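Lodalau Tabletop: README

Hi, and thanks for downloading this! Lodalau is a small collection of tabletop handling recordings made with hand-held grippers in regular living spaces. I put it together because the sets I was training on were nearly all shot on bare lab benches, and my policy (I call it Brolico, it's in a separate repo) fell apart the minute I gave it a tablecloth with a pattern on it. So I went the other way. Lots of pattern, lots of stuff in the background, dishes that don't match.

Last updated: March 29, 2025

What you get

This release has 600 episodes. An episode is one person doing one short task from start to finish, with the views from the grippers, the finger opening over time, and a one-line text label like "move the bowl to the middle of the table." The labels are typed by hand and I kept them the way people wrote them, so you'll find "dish," "plate" and "saucer" used for the same thing. I went back and forth on cleaning that up and decided I like it messy. If you want tidy nouns, there's a word map in the labels folder that you can run over everything.

The tasks fall into 7 groups: pick up, put down, slide, tilt, stack, unstack and swap sides. Stack is the biggest group and swap sides is the smallest (it's slow to record and my arms get tired!).

How recording goes

You hold the grippers, squeeze to close the fingers, and do the task at a comfortable speed. Before each episode we shuffle the objects a bit. The background things, meaning fans, toys, jars and so on, stay on the table or near it on purpose. They move around between sessions but they're rarely part of the task. Please don't crop them out before training and then write to me that the model gets confused in a kitchen.

Each session is named after a place, and the names are just codes. Costa is the bedroom table with the plaid cloth, and Dostton is a kitchen counter with a lot of glare.

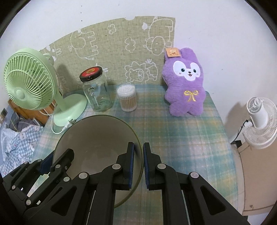
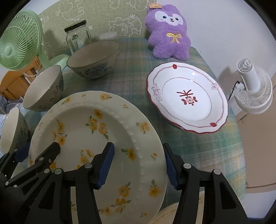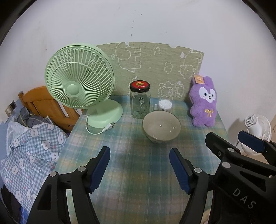 Costa session, gripper views. The second one shows a flowered plate held by its rim.

Things to know about Costa

I'd start with this session if you're new to the set. The plaid is a nice hard test for anything that leans on edges, and the dishes are shiny enough to throw off depth estimates. If your depth comes from a learned model, look at the inside of the bowls first. Mine came out with a hole in the bottom more often than I'd like to admit.

The purple plush toy is also a good check. My first segmentation pass kept grabbing it as the target, I guess because it's the brightest thing around. I added a "distractor" tag to the toy and the fans in the mask files, and that helped a lot.

The gripper fingers have blue pads, and they take up a good part of the picture in plenty of places. I left them in. There's a mask for them if your setup looks different from mine, but try it without the mask first, you may not need it.

Splits

Train, validation and test are split by session and never by episode. I did it by episode in the November version and the scores looked wonderful, and then I noticed the same tablecloth was in all three. So please don't compare against the November numbers. That version is still up for anyone who needs to reproduce something old, in the archive folder.

Known problems

A few Dostton episodes start late and miss the reach. They're listed in late_start.txt.

Left and right got switched in one batch of labels. I fixed the ones I found. If you see another, open an issue with the episode number and I'll patch it.

Finger opening is normalized per gripper, so the same value on two different grippers can mean a slightly different gap.

There are very few failed attempts in here. People tend to redo a task when they drop something, and I only started asking them to keep the misses halfway through.

What's next

I'm aiming for up to 3000 episodes in the next release, with more soft things (towels, socks, that kind of mess) and a lot more failures left in. If you have a cluttered table and some patience, get in touch through the issues page and I'll send you the recording notes.

Use

Free for research and for playing around at home. Please don't use it to try to work out where the rooms are or who lives in them. If you publish something with it, a link back to this page is plenty.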